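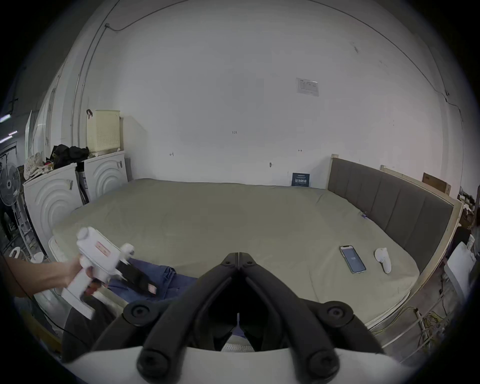

A pale sage-green fitted sheet on a large bed, with a denim garment at the near edge.

The Corner Problem
Fitted sheets fail in a predictable place, and the reasons start at the mill

A fitted sheet is a shallow fabric box with no lid. Its top panel has to match the face of the mattress, its side walls have to match the depth, and an elastic edge has to pull the surplus underneath. Two of those three dimensions are fairly well controlled in the United States, where twin, full, queen and king have had stable lengths and widths for decades. Depth has never settled. Mattresses have grown taller as foam layers and quilted tops were added, and a sheet cut for an older mattress will reach the lower edge of a newer one with nothing left to tuck.

Most complaints that reach manufacturers are filed under elastic. Soudabeh Rahimi, a textile engineer at the bedding maker Sula, thinks the category is too broad to be useful. Her group examined 285 returned fitted sheets over a single warranty year and measured each one before reading the customer's note. In 74 of them the elastic had lost enough recovery to explain the complaint. The larger share had elastic within specification attached to a panel that was no longer the size it had been at cutting.

"A customer tells you the elastic is gone," Rahimi says. "You put it on the bench and the elastic is fine. It's being asked to stretch farther than it was sewn to stretch, every night, at the corners."

The mechanism is ordinary shrinkage. Cotton yarn is held under tension while it is woven, and again when the cloth is bleached, dyed and dried. The fiber takes a temporary set. Water and agitation release it, the yarns swell and crimp more tightly around each other, and the cloth gets shorter. The loss is usually greater along the warp, the lengthwise yarns, because those carried more tension on the loom. On most sheets the warp runs from head to foot, so the sheet gets shorter before it gets noticeably narrower.

A flat sheet absorbs this without anyone noticing. A fitted sheet has no slack to give up in the top panel, so the loss comes out of the depth at each end, and the corner seam rides up the side of the mattress. Once the seam is above the lower edge, the elastic is pulling inward against a vertical face. The corner comes off the next time someone rolls over.

Mills can remove much of the shrinkage in advance. The usual method is compressive finishing, in which damp cloth is carried on a thick rubber belt that contracts as it leaves a roller and takes the cloth with it. The cloth is then dried in its shortened state. At Bercombe, a finishing plant that handles sheeting for several labels, the line speed is set by the moisture reading at the entry. Cloth that is too dry will not compact evenly. Cloth that is too wet slips on the belt and comes off with a faint crepe pattern that ironing does not remove.

Arash Tehrani runs the finishing floor there. He says the process is well understood and the argument is over yardage. Compacted cloth is shorter than the cloth that went in, and the buyer pays by the yard that comes out. A label looking for a lower price can ask for a lighter treatment and get more sheets from the same roll.

"They pass inspection that way," Tehrani says. "Inspection is done on new goods."

Cutting allowance is the other variable. A pattern can be drawn oversize so that the sheet fits after a number of washes, but the new sheet will then look loose on the bed, and loose sheets are returned as well. Sula's current pattern adds length and leaves the width alone. Rahimi describes it as a compromise, and says her own preference would be to add depth at the corners only – the cutting room objected, since a shaped corner wastes cloth between pieces.

Corner construction varies more than the packaging suggests. The simplest sheets have a square notch cut from each corner and closed with one vertical seam. The elastic may run only a short distance on either side of that seam, or across the head and foot, or all the way around. Full-perimeter elastic distributes the load and is better at holding a sheet on a tall mattress. It also uses more elastic and takes longer to sew, and a feed that is slightly out of adjustment will gather one side more than the other.

The elastic itself is commonly a knitted or braided tape with a rubber or spandex core and a polyester cover. Heat is its main enemy. Core filaments that are repeatedly dried on a high setting lose recovery well before the cover shows any wear. Testing labs simulate this with a cycling rig. The one at Sula is a Trostix bench unit that extends a sample, holds it, releases it and records the residual length. Samples are run as received and again after eight laundering cycles, and Rahimi's group discards the first reading because new tape always relaxes a little on the first pull.

Shahbazi, a contract laundry serving small hotels, has taken a different approach and specifies its fitted sheets by finished dimensions after washing. Suppliers are told the mattress depth and left to work out the allowance. The laundry dries on medium heat and pulls the sheets while the hems are still slightly damp.

For the household buyer the useful figure is pocket depth, printed on most packages, usually without saying whether it was measured before or after laundering. Rahimi measures her own mattress with the topper on, compressed lightly by hand at the edge, and buys a pocket two inches deeper than the result. She washes the sheet once in warm water before putting it on the bed and dries it on low.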